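The Case for the School Toothbrush

The Skitham school board will decide in October whether to keep its dental supply program, under which each pupil receives a toothbrush at the start of term. The program began in 1963. It is now described in the budget papers as a legacy item, a phrase that usually precedes a cut. 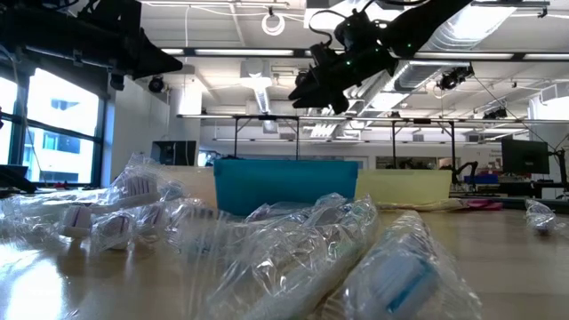
Why should a school pay for something that families can buy themselves?
Because some families do not buy it, and the school is the one place where every child can be reached without a form or an interview.

Board member Braulio Arellano has argued that supplies should go only to households that apply. His concern for public money is fair. Yet the district's own trial at Tveit asked parents to apply, and 9 of the 100 eligible households did so. Ingvild Lunde, the school nurse there, reported that several parents found the application embarrassing.

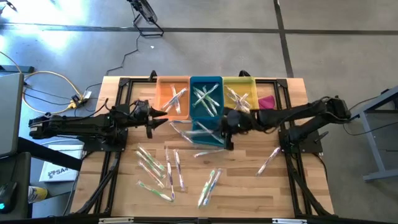 Cost is the second objection, and it deserves a direct reply. Handling is the larger part of the expense, and handling can be kept simple. Wrapped toothbrushes sorted into orange, teal and yellow bins can be assigned by grade, one color to each, and a teacher needs no further instruction. The board should ask for a price on that basis before it votes.

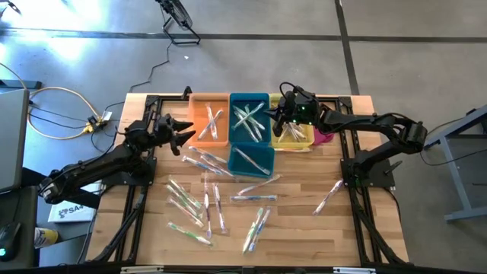 A smaller program would also be a weaker one. The proposal before the board would supply only the first two grades and leave the older pupils to a voucher. Vouchers are lost, and they expire. Two packaged brushes lying crossed in an orange bin are of more use to a child than a voucher for six. The board should renew the program in full and review it after one school year.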